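Visit report: open afternoon at the Bukton manipulation hall

Bukton opened its manipulation hall to outside visitors for one afternoon in September. I went on behalf of our maintenance planning group, which is looking at small-parts handling and wanted notes on how other sites organize their robot work. The group of 13 was taken through by Crescencio Nava, the hall supervisor. We signed in at 2 p.m. and were given badges, a floor plan and a short safety talk. The yellow line on the floor plan marks the limit for visitors while any arm is powered.

The hall is one long room split into stations. Each station is built to resemble a piece of a home or a small office, and the furniture is ordinary retail furniture. Nava said the early stations used bare aluminum racks, and the results from those did not carry over well to real rooms. The station we spent the most time at is a white shelf and desk unit. It is stocked with books, plush toys, bottles, stationery and toy fruit, and the task family is tidying: pick an item, decide where it belongs, put it there without moving the neighbors.
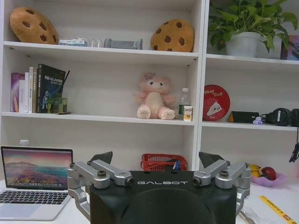 The software side was explained before any motion. Task definitions are kept in a tool called Omska, which stores a written instruction, a start condition and an end condition for every task. The operator sees the instruction on a screen and can reject it if the start condition is not met. The shelf station has 108 active tasks. Nava would not be drawn on how many of these run without help. He said the figure changes with every software release and that a single number would mislead people.

Recordings go to a second system, Mak, which checks that all camera streams are present and that their clocks agree. A run with a missing stream is thrown out automatically. At the time of our visit the counter for the shelf station stood at 1,253 accepted runs. I asked whether rejected runs are kept for fault analysis. They are kept until the next release and then deleted, mainly for storage cost.

Safety arrangements are conventional. There is one emergency stop per station and one at the hall door, all on the same circuit. Speed is limited in software whenever visitors are present, so the motion we saw was slower than in normal operation.
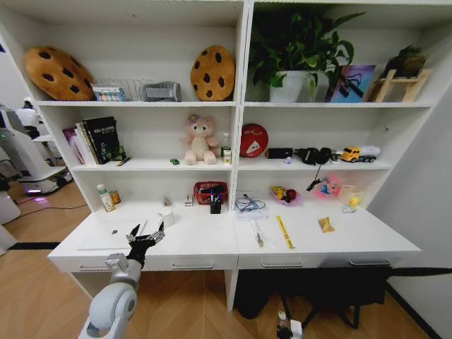 The shelf and desk station, with an open robotic hand above the closed laptop.

Most of the questions from the group were about the hands. The wear parts are the fingertips and the cables. Fingertips are inspected at every shift change and replaced on condition. Cables are replaced on hours. Spare parts come through Flastel, a distributor, and lead time has been the main cause of lost station days this year. Nava's answer to that has been to hold one complete hand in stock per type, which he described as expensive but cheaper than waiting.

I also asked about thin flat objects, as these are the bulk of our own handling problem. A ruler or a small packet lying on a smooth desk gives the fingers very little to close on. The current method is to slide the object to the desk edge and grip it there. It works well for stiff items and poorly for soft packaging. Clear bags are a separate difficulty because the depth cameras return poor data on them. No solution was offered, and I would treat this as an open problem for our own purposes too.
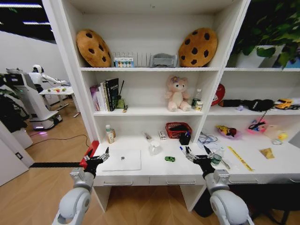
Both arms at the desk. A humanoid robot at its own small table is visible to the left, beyond the shelving.

Stations are placed close together on purpose. Nava said that activity in the background is normal in any real building and that the recordings should include it. The drawback is floor space. Cables cross the walking route in places, and one visitor raised this as a trip hazard. The reply was that cable covers are on order.

Resetting a station takes longer than I had assumed. Between tasks, an operator rearranges the items according to a printed sheet, and the sheet varies the layout so that the same object does not always start in the same place. This work is manual, and it sets the pace of the station more than arm speed does. Anyone costing a similar setup should budget for it. 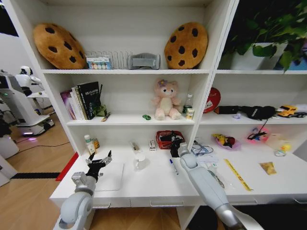
The session closed with a discussion in the meeting room. Bukton does not sell the stations, but will share the layout sheets and the Omska task template on request. I have asked for both. Open points for our group are the fingertip replacement intervals, the Flastel price list and the handling of clear packaging. A second visit at normal operating speed has been offered, limited to two people, and I have put our names down for it.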